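2025-09-21, towel cell, notes on the double-layer fault

Continuing from Hrvoje's entry. The fault came back this morning, so I stopped the folding runs and spent the day only on this.

**What goes wrong:** at the last fold the left gripper should take every layer at the corner. Sometimes it takes the top one only. Then the arm lifts, the lower layer stays on the table, and the stack opens like a book. The program does not notice. It finishes the motion, puts down what it has and reports success. In the log of yesterday there are 28 runs marked "ok" and I would not accept several of them.

**The safety part, please read.** In run 107 the left arm had only the top layer and it pulled sideways while the right gripper was still holding the other end. The force went up and the arm did not stop. Chiharu pressed the stop button. No damage to the arms, and she was not inside the line, but the force limit should have stopped it much earlier. I looked in the settings and the limit was still the high value that we used for the Aasen test with the heavy cloth. Somebody (it could be me) never put it back. I put it back now and wrote the value on the paper at the cell door.

So there are two problems, and I want to keep them separate:

1. Wrong force limit. Fixed, but there is no check at start-up. Imtiaz will add one.
2. Missed lower layer. Not fixed.

**What I tried for the second problem**

- Closing height 3 mm lower. Better for a few runs, then the fingertips touched the table and the arm went into protective stop. I went back to the old height.
- Slower approach. No difference that I can see, only it takes longer.
- Pressing the corner lightly before closing. This helped the most. I made 10 runs with it and the lower layer was missed in two of them.
- New pads on the fingertips. Not tried, the Palevari pads are still not delivered. Hatsue is asking them again.

My present idea is that the layers are not lying exactly one on the other after the previous fold. The corner finder gives us one point, the tip of the upper layer, and the gripper goes to this point. If the lower tip sits a little inside, the fingers close on the wrong place for it. With the old thin towels this was too small to matter. The teal ones are thicker and the hem is stiff, so the error is bigger. I am not sure of this yet -- it explains the misses, but it does not explain why the morning runs are worse than the afternoon runs.

Kaede thinks the camera exposure is also a part of it. The line between two layers is only a thin shadow, and if the picture is too bright the software can not find it. She will compare both settings with the same folded towel and without moving the arms. I think this is a good test and we should do it before we change anything more in the grasp.

**For next shift**

- Do not run the cell alone until the start-up check is in.
- Keep the light press step, it is in the branch "corner-press".
- Do not trust the "ok" in the log. Look at the stack before you clear the table.
- If the lower layer is missed, save the wrist picture and write the run number by hand. The automatic name is wrong after a restart (old bug, I know).
- The Arley people want a result for thick towels. I told them not yet.
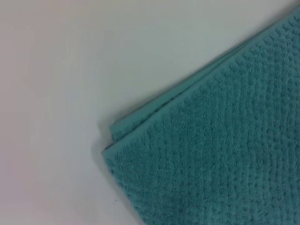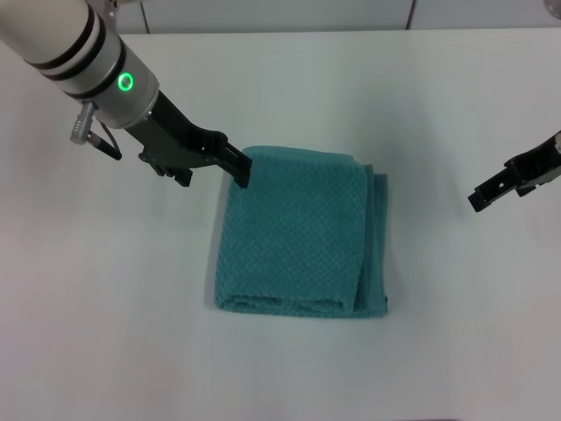

First: wrist view, the two tips at the corner are not in line. Second: left gripper closed on the upper left corner, right one open and waiting.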